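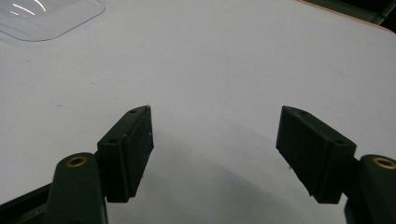 How to Write to a Christian in Prison Abroad

By Nusrat Jayasinghe
July

Our church in Ellville has been writing to jailed pastors and converts for 9 years, and we have made most of the mistakes already. Please feel free to make new ones.

Start with a current address. Believers get moved between prisons without anyone sending out change-of-address cards, so check the advocacy group's list the same week you mail. We once wrote to a man named Gamage for months after he had gone home. His guards presumably know a lot about our potluck.

Keep it to one page, 2 at the very most. A censor has to read it, often in a second language, and a bored censor has a wastebasket.

Write by hand, in plain print. Short sentences, no slang. "Hang in there" does not translate well to a cell.

Leave out the following:

- The name of the group that gave you the address
- Anything about the prisoner's government, courts or president, however good your joke is
- Details of the case, including the ones you read online
- Money
- Your home address (use the church's)

What goes in, then? A verse or two, if the country's guidelines allow it. Your first name. The weather, your garden, the dog. A child's drawing is usually welcome, though flags and soldiers should stay on the refrigerator.

Say that you are praying, and then do it. I put the name on a card over the sink.

Take the envelope to the counter and have it weighed. Do not trust the drawer of old stamps. Glitter, stickers and staples can get a letter refused, as our youth group learned with 20 Christmas cards.

Don't expect a reply. We have mailed 135 letters and I could hold the answers in one hand. Write again next month anyway, and keep a copy so you don't tell the dog story twice.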